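The Produce Bed

For most of August our kitchen has had no counters. They left on a Tuesday, in the back of a van, and the new ones were supposed to arrive within 3 days. I'd like to tell you what the man from the countertop place said when I called, but it was mostly breathing.

A kitchen without counters still has a floor, and I tried the floor first. I'm not a fussy person. But there's a layer of drywall dust down there that comes back an hour after you mop it, and once I had picked grit out of a head of lettuce with my fingernails I started looking around the apartment for other flat surfaces. The desk has the computer and the unpaid part of my life on it. The dining table is in the hallway on its side, wearing the dining chairs. The ironing board wobbles.

That left the bed.

I want it on record that I put down plastic. I have some standards, and I also have a white duvet with flowers on it that I paid too much for and have been defending against coffee for two years. The plastic is pink. It came off a roll I bought at Zosness, where the choices were pink or a kind of hospital gray, and I figured if I was going to sort groceries where I sleep it might as well look festive.

So now when I come home from the market I carry everything straight past the kitchen, where it would only be sad, and unpack in the bedroom. The green metal tray gets the fruit. It used to live on top of the fridge holding takeout menus and batteries, and it has raised sides, so an orange that wants to go somewhere has to work for it. The greens go in the oval silver dish, which I inherited from an aunt who served exactly one thing in it (deviled eggs) and would have had remarks.

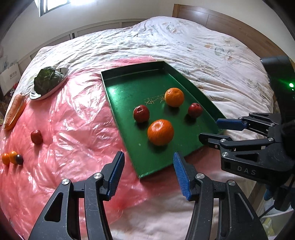 Everything else sits on the plastic until I figure out what it's for. I am not a natural meal planner. My method is to lay the food out where I can see it and wait for it to turn into dinner, and I have to say the bed is better for this than the counter ever was. You can walk around it, almost. The light from the window is good. Back when I unpacked straight into the fridge, a carrot could go missing in the bottom drawer until it had the texture of a belt.

Noémie Cormier from upstairs came down to borrow a screwdriver and stood in the bedroom doorway for a while. She asked if we were having the counters done or if I was just going through something. Then she took an apple, so I don't consider her a neutral party.

There are drawbacks. Cherry tomatoes roll toward whatever part of the mattress is lowest, and I've learned more than I wanted to about which part that is. Jujubes are worse, being roughly the color of nothing you'd look for in the dark. I found one under my pillow on night 22 (yes, I've been keeping a tally on the wall, it's getting painted anyway). And the whole business has to be cleared before anyone can lie down, so bedtime now involves relocating the vegetables to the top of the dresser, along with a brief argument over whose turn it is. It's always mine.

The latest from the countertop people is "early next week." They didn't say which. In the meantime I've priced a folding table, and a decent one is 200 dollars, and I already own a bed.

If anyone has a way of getting beet juice out of a fitted sheet, the comments are open -- the plastic doesn't go all the way to the corners.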